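In Praise of the Dull Robot

Print this page | E-mail this page

I have been to a lot of student robot contests, and I can tell you how most of them go. There's a smoke machine. There's a countdown. Two lunchbox-sized vehicles drive at each other, one loses a wheel, and a gymnasium full of parents roars as though it had personally won the war. Then everybody goes home and the wheel is swept up with the popcorn.

I like all of that. I have roared myself, and once spilled a soda doing it. But I've come to think the best thing a student club can do with a robot is ask it to put something on a plate.

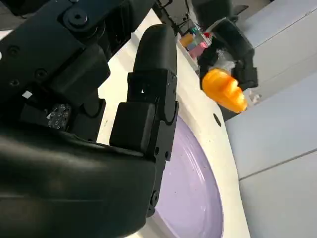

SCHNYDER, October

The club here spent the fall term on what its entry form for the Gristari Challenge calls "tabletop placement." There are plates. There are toy vegetables. The robot has two arms, and it is supposed to use them the way you'd use yours if you were helping out in the kitchen and had been told several times to be careful. The Gristari people publish a rule book for this, and I read it on the train with the attention I normally save for appliance warranties. It has a page and a half on what counts as "on" a plate. Touching the rim counts. Leaning on the rim does not. I turned that over in my mind until well past my stop.

My neighbors, when I tell them where I've been, want to know what the robot does. I say it picks up a toy pumpkin. They wait. I say it then puts the toy pumpkin down. They are polite people and change the subject to their gutters.

I understand the disappointment. We've been promised butlers for as long as I've been alive, and a grown man telling you with shining eyes about a pumpkin is hard to sit through. Still, I'd ask the neighbors to try explaining, in writing, to a very literal stranger, how to pick up anything at all. Where do the fingers go? How hard do they squeeze? When do you stop squeezing? What if the thing is an inch to the left of where it was yesterday? The students in this club have been writing that letter to that stranger for months, and the stranger keeps writing back to say it didn't follow the second paragraph.

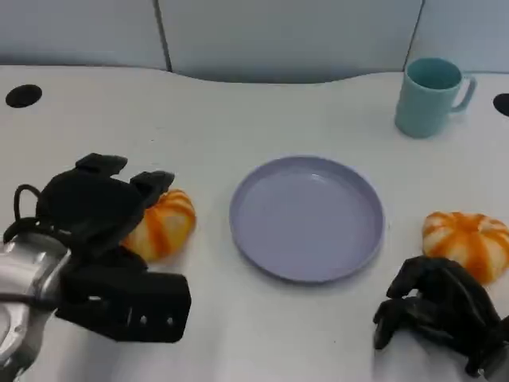

The table laid for practice: plate, mug, one pumpkin to each side.

The club keeps a log, a real one, in a binder, and I was allowed to read it. As of my visit it ran to 371 attempts. Of those, 203 are marked with a check, which works out to a little better than a coin toss, and the students are prouder of it than any coin has ever been of itself. The rest have a word or two beside them. "Slid." "Slid." "Too early." "Why." Somewhere in the middle there's a run of failures in three different people's handwriting, all on the same afternoon, and the last entry says only "pizza."

That binder is my whole argument. In the smashing kind of contest you find out very little about why you lost. Your opponent had a bigger hammer, and so next year you bring a bigger hammer too. The pumpkin has no hammer. It sits there with its stripes on, and if it ends up on the floor you can't blame the kids from the next school over. You have to go and look at what you told the machine to do. I can think of several professions that would benefit from a term of this, and I include my own.

Now for the complaints, of which I have a supply.

The first is money. A robot with two arms costs more than a lunchbox with wheels, and a lot of schools couldn't buy one of the fingers. The club gets its software free from a company called Clovov, and a parts discount from Teltell, and both of those arrangements could vanish with one change of manager. If placement contests are going to be more than a pastime for lucky schools, the Gristari people should let teams share a machine and enter from a distance. They've been "looking into it" for 2 seasons. I have looked into things for that long myself, and I know what it means.

The second is that the contest is very bad to watch. I say this with love. At the regional there were 6 teams and, by my estimate, one awake grandparent. The arm moves. The arm considers. The arm moves a bit more. I would not add a smoke machine, but I would add a student with a microphone, saying out loud what the robot is supposed to be doing and what it has decided to do in its place. Half the pleasure of my visit came from standing next to a sophomore who kept up exactly that kind of commentary, under her breath, in the tone of someone watching a younger brother parallel park.

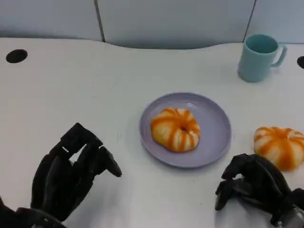 Schnyder Robotics Club, Manipulation Team

The third complaint is the serious one, and I hear it from teachers. They say a project like this is too narrow, that a student who spends a term on one toy pumpkin and one plate has learned about one toy pumpkin and one plate. I had some sympathy for this before I sat in on a meeting. The agenda was whether to approach the pumpkin from the top or from the side. It took fifty minutes. There was a drawing on the board, then a drawing over that drawing, and a boy who had said nothing all evening got up and rubbed out half of it, and he was right, and they all saw he was right, including the girl whose half it was. If that's narrow I would like some more of it at the town council.

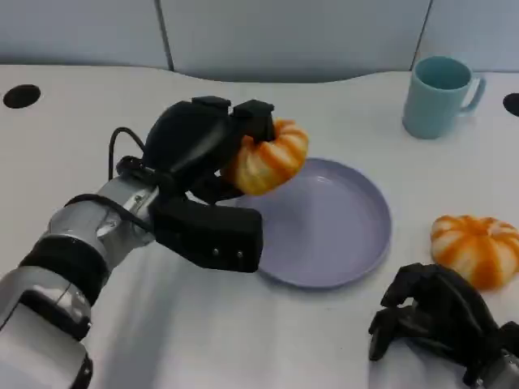 Urs Hauser thinks I'm overdoing it. He wrote to me after I'd tried out some of this on him, and he said that kids join a robot club to see something move fast, that you lose the ninth graders by week three if all you offer them is crockery, and that I am confusing what's good for students with what's restful for me. Give them the hammers first, he said, and the plates in their junior year.

He may have a point about the ninth graders. I'd only mention that the commentating sophomore came over from the hammer side, where she had a winning record, and that when I asked whether she missed it she told me to hold on a second and went back to the binder to write down a number.

The Gristari regional is open to the public and admission is free. Bring a cushion, as the bleachers are the old kind.

Print this page | E-mail this page

Contact the editors | Copyright, all rights reserved | Back to top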